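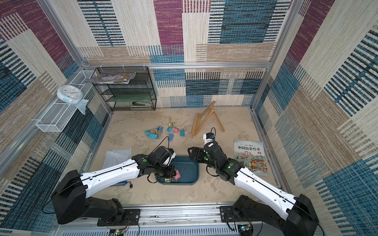 A Chair by the Window: Hanna Mykhailiuk on Welcoming Retreat Guests

It was a little past four in the afternoon when I finally sat down with Hanna Mykhailiuk in the kitchen of the retreat house at Stumton, and the soup was already on. I mention the soup because she got up to stir it all through our conversation, and because by the end of my stay I had come to think that you can't really talk to Hanna without something simmering in the background. She has directed the house for eleven years now, after a long stretch teaching Scripture to adults in the parish at Plallport, and she still has a teacher's way of waiting for you to finish your thought (even when your thought, like many of mine, takes its time arriving).

I had come to ask her about silence. The house is known for its silent retreats, and I had just made my first, and I wanted to know how a person who so plainly loves company ended up looking after a place where people mostly don't speak.

"Oh, I was terrible at it," she said, laughing. "My first silent retreat I lasted until lunch. I went out to the garden and talked to the gardener for an hour about beans. He was very polite. I found out later he was on retreat too."

She was 38 at the time, newly back from a year of study and, as she puts it, full of other people's sentences. A sister in the community suggested she try again, but for a shorter time, and with one psalm in her pocket and no books at all. Hanna chose Psalm 131, the one about the weaned child on its mother's lap, mostly for its length.

"Three verses! I thought, well, I can manage three verses. And I'm still not done with them. I pray it most mornings. Some mornings I only get as far as 'my heart is not proud,' and then I have to stop and have a little talk with myself."

I asked her what people are usually afraid of when they arrive, and she thought about that one for a good while, tasting the soup and adding salt.

"Boredom, they say. That's what they write on the form. But when they come and sit in my office, it's usually that they're worried God won't say anything, and then what? They've taken the days off work, they've driven all that way, somebody's watching the children. They want to have something to bring home. I understand that, I really do. I tell them to sleep first. The first day I don't ask anybody to pray at all, apart from coming to evening prayer if they're awake."

Evening prayer at Stumton is a lovely, slightly ragged thing. The chapel seats 38, and on the evenings I was there we filled maybe a third of it, retreatants and neighbors together, with the psalms sung back and forth across the aisle. There are always two readings, and between them a pause so long that on my first night I was sure somebody had lost her place. Hanna smiled when I confessed this.

"Everyone thinks so. One man got up and did the second reading himself, he felt so sorry for us."

The pause came from her time at Sellidus, a small community where she spent two summers and where, she says, she learned most of what she knows about praying with others. The sisters there were elderly and walked slowly to the lectern, and the silence grew up around the walking. When Hanna came to Stumton she kept the silence, though most of the readers now could get there at a trot.

We talked for some time about Mendoza, too, where the community has a sister house, and where she hopes to go again in April to help lead a Holy Week retreat. Her Spanish, she says, is good enough for prayer and very poor for buying shoes. What she loves there is how the children wander in and out of the chapel and the older women simply go on with the rosary around them.

"It's quiet in a different way. You stop listening for the noise. I'd like a bit more of that here, if I'm truthful. We can get rather precious about a creaky floor."

Before the bell went I asked whether she had any advice for readers who can't get away, who have small children or sick parents or a job that keeps them late. She wiped her hands and sat down properly for the first time.

"Pick a chair," she said. "It doesn't have to be a nice one. Sit in it at the same time every day, with your coffee if you like, and say good morning to God. Then stay until the coffee's finished. If you miss a day, say good morning the next day and don't make a speech about it."

Then she sent me to ring for supper, which I did too loudly, and we ate the soup without a word. It was lentil, with a great deal of lemon, and I had a second bowl.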